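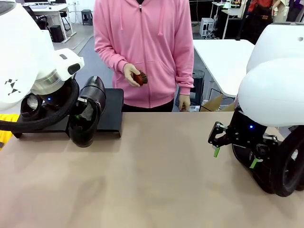
## Jun 15, 2018

Hearing test this morning, the one I've been putting off since February. Ffion Vaughan at the Usthorpe clinic did it. You sit in a padded booth with headphones on and press a button when you hear a tone. I kept thinking I could hear one when there was nothing there, and said so afterwards. She said most people do that.

The left ear has dropped at the high end. The right is better but not by much. She asked how long I'd worked near the presses at Kneath and I said 20 years, the first 5 of them with no ear protection at all. We used to stuff cotton wool in if it got bad. She wrote that down without comment.

The ringing won't go, she thinks, though it may bother me less with time. I'm to go back in two weeks to talk about aids.

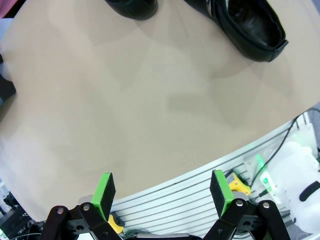
Had a sandwich in the car park and then rang Lleucu Lewis, who had her aids fitted last year. She says the first few days are all cutlery and paper bags, and that her own footsteps annoyed her. After that she stopped noticing. She keeps spare batteries in her purse.

Bought a pair of proper ear defenders on the way home – £46, more than I wanted to spend – for the hedge trimmer and the circular saw. They pinch a bit over my glasses. Wore them to do the front hedge and got half of it done before the rain.

Telly on at the lower volume this evening to see how I got on. Missed a fair amount of the news. Must find the clinic's letter and put the next appointment on the calendar.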